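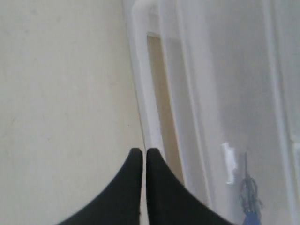

Last changed: March, 2:15 p.m.

5. Cleaning the wall and door molding

Fresh white molding makes a whole doorway look new – and it's a quick job!

1. Dust the molding from the top down.
2. Wipe smudges off the wall with a barely damp sponge. Light strokes are plenty.
3. Go over the rounded face of the molding 2 times, then dry it.

Note: Don't skip the narrow tan strip beside the molding. A cloth over one fingertip works great.

Caution: Never use scouring powder on glossy paint.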